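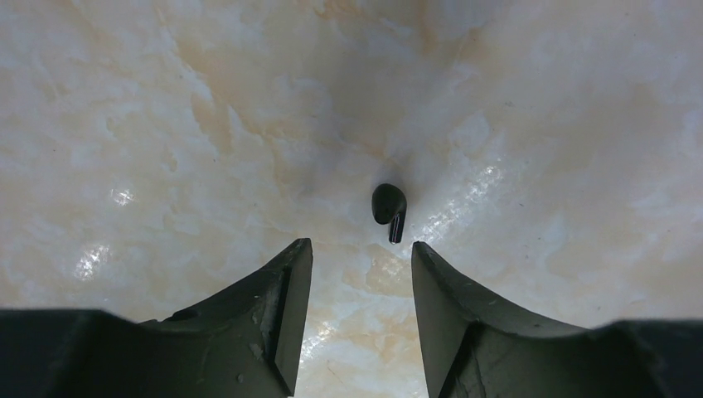 Released by the Senent Listening Library
Githam — 11 May 2024

SENENT LISTENING LIBRARY OPENS ITS DOORS IN GITHAM WITH 300 RECORDED BOOKS AND LOCAL STORIES

It gives us a great deal of pleasure to share some news we have been holding on to since the winter. The Senent Listening Library, which many of you will remember from its early days as a single shelf in the back of the Dircombe reading room, now has a home of its own in Githam, and everyone is warmly invited to come in, pull up a chair and listen for as long as they like.

The library opens with 300 recordings that can be borrowed free of charge by anyone who lives in Githam, Dircombe or the farms and villages in between. There are novels and mysteries, of course, along with a good many children's books, some poetry, and a gardening series that had a waiting list before we had even finished putting it on the catalog.

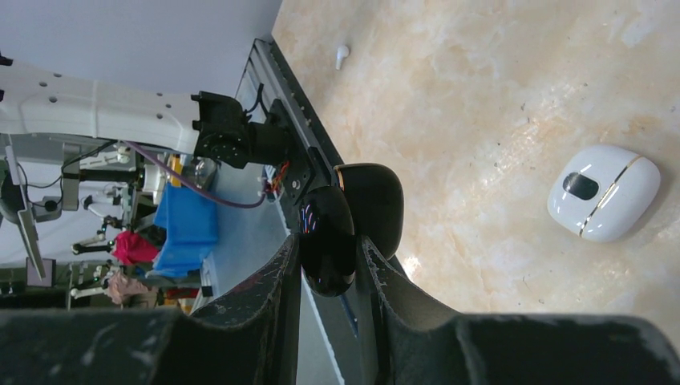
Closest to our hearts is the local collection, made up of 49 conversations with people who have lived and worked in the valley. They talk about the old dairy, the flood years, school dances, first jobs and how to get a decent pie crust in damp weather — a subject on which opinions differ quite strongly. Each one has been lightly edited and comes with a printed transcript in large type, so that families can follow along together.

The work was made possible by a grant from the Doležal Fund for Reading, and by the 262 households who gave to our spring appeal in April. Thank you, every one of you. Your gifts paid for the shelving, the two quiet listening rooms and the very comfortable armchairs.

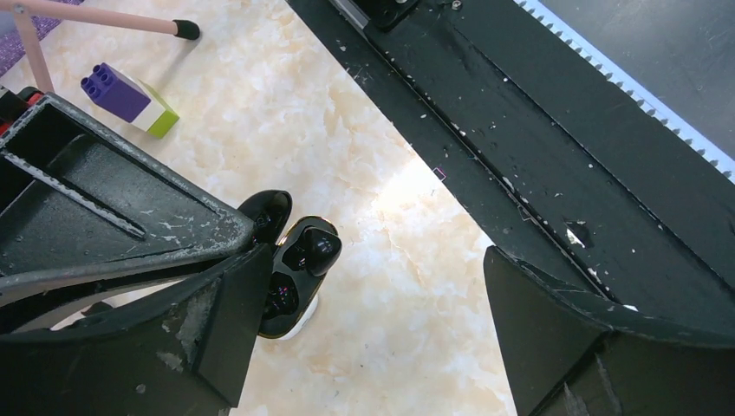 Borrowing is simple. Members may take home up to six titles at a time and keep them for four weeks, and most recordings can also be played on a phone or home computer with a library card number. If you would like help getting set up, please ask at the front desk, where somebody will be glad to go through it with you as slowly as you please.

We hope to grow the collection to 1,000 recordings in the next few years, and we would dearly love your suggestions. Slips and pencils are by the door, and requests for books in other languages are especially welcome.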